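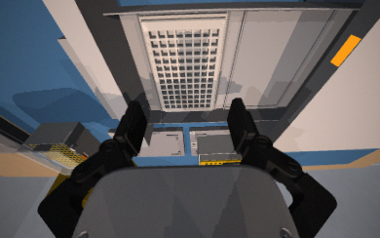

Pince robotisée à deux doigts, ouverte (image de synthèse).

Le syndrome de Skatton est une prédisposition héréditaire aux polypes du côlon, décrite par Duyên Phan chez 12 membres d'une même famille, dont la plupart étaient venus accompagner quelqu'un d'autre. La transmission est dominante : chaque enfant d'un porteur a une chance sur deux d'en hériter, avec les albums photo.

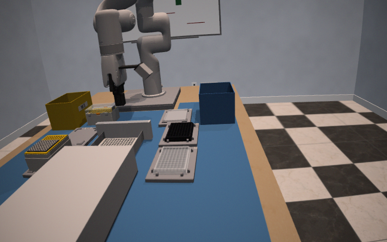
Le dépistage repose sur une prise de sang, puis sur une coloscopie dès 25 ans, cadeau d'anniversaire peu réclamé. L'étude Tamis, menée par Vy Văn, a suivi 194 porteurs ; 37 n'ont jamais ouvert le courrier contenant leur résultat.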